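Agbayani Desktop Parts Set

README, last changed July 23, 2018

What is in this set

This set has 885 pictures of old office desktop computers with the side cover removed. The computers came from the Plomville school office, which replaced its machines in April. We wrote down the name of every part that a person can see without taking the computer apart. The work was done by Leonora Panganiban and Sobia Virk. Jamila Akanda checked the names a second time.

Files

pictures/ all pictures, in one folder
parts.csv one line for each part in each picture
names.txt the list of part names we allow

Names of the parts

Please use the names exactly as in names.txt. "Drive cage" is the metal holder with holes, and "drive rail" is the plastic piece at the side of a drive. Cables are named by the plug, if the plug is visible. If it is not, we write only "cable" and the color. A heatsink under a plastic cover gets the name "heatsink shroud".
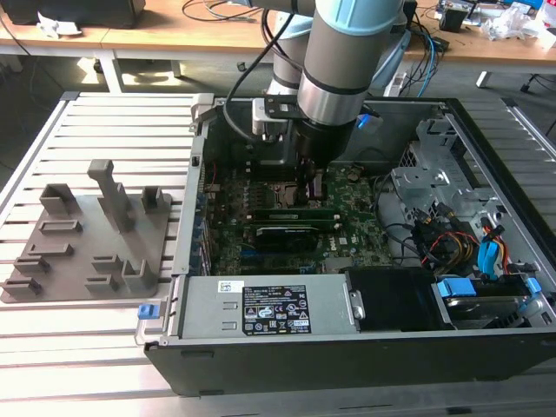

Open tower lying on its side, with the motherboard in the middle, the drive cage at right and the silver power supply along the bottom.

Known problems

In 402 pictures the label on the power supply is too small to read, so the column "label_text" stays empty. RAM modules are sometimes hidden by cables. We did not guess them.

Questions and corrections can go to Sobia. Please write the picture number in your message.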